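### 3.2 Bancada e placa de tarefas

O sistema foi montado na oficina partilhada de Sidbridge, numa bancada que também serve outros projetos. Isso condicionou várias escolhas: a base do braço tinha de sair em poucos minutos, a cablagem não podia atravessar a zona de passagem e a placa de tarefas devia voltar sempre à mesma posição. O braço, de construção própria, segue o desenho descrito na secção 2, com as peças estruturais impressas na oficina e o controlador Jellex alojado por baixo do tampo. A garra é a segunda versão. A primeira, de dedos mais curtos, não chegava aos contactos sem que o pulso tocasse na placa.

A câmara do pulso é a única fonte visual usada pelo controlador durante a aproximação final. A posição da câmara em relação à garra foi calibrada uma vez por sessão com o procedimento de Bozkurt, sem correções manuais posteriores. Cada sessão começava com o braço recolhido e terminava quando a peça era largada ou quando se esgotava o limite de 160 segundos. 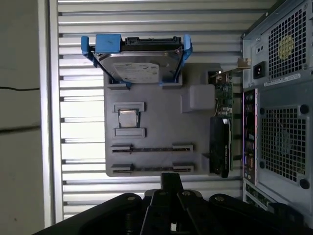
**Figura 3.** Placa de tarefas na bancada, vista pela câmara do pulso.

A placa de tarefas foi desenhada por Wenceslao Cisternas para reunir numa superfície plana as operações que mais interessam na desmontagem de computadores. Optámos por uma disposição simplificada, mais aberta do que a de uma placa-mãe comum, para separar os erros de preensão dos erros de planeamento. O processador fica entre dois blocos de retenção, um acima e outro abaixo, e o disco rígido assenta numa gaveta azul cujos cantos inferiores encaixam em suportes salientes. As duas ranhuras de memória são paralelas e estão vazias na Figura 3. O chassis à direita da placa limita o espaço lateral disponível para o braço, e o planeador trata-o como obstáculo fixo.

O fundo de lâminas metálicas horizontais causou mais dificuldades do que prevíamos. As faixas alternadas de brilho e sombra geravam arestas paralelas às das ranhuras, e o detetor de linhas confundia umas com as outras. Resolvemos o problema restringindo a procura ao contorno da placa, que é mate e se distingue bem das lâminas. O detetor foi depois reajustado com 700 imagens recolhidas na própria bancada, das quais 600 foram usadas no ajuste e as restantes reservadas para validação.

A inserção dos módulos de memória foi tratada à parte. Nessa operação a garra cobre a zona inferior do campo de visão, e a ranhura mais próxima pode ficar parcialmente tapada nos últimos milímetros. O controlador guarda por isso a última estimativa válida da posição da ranhura e conclui o movimento com base na força medida no pulso. O mesmo esquema foi testado na oficina de Dullesby, com uma segunda cópia da placa; as diferenças entre as duas montagens são discutidas na secção 4.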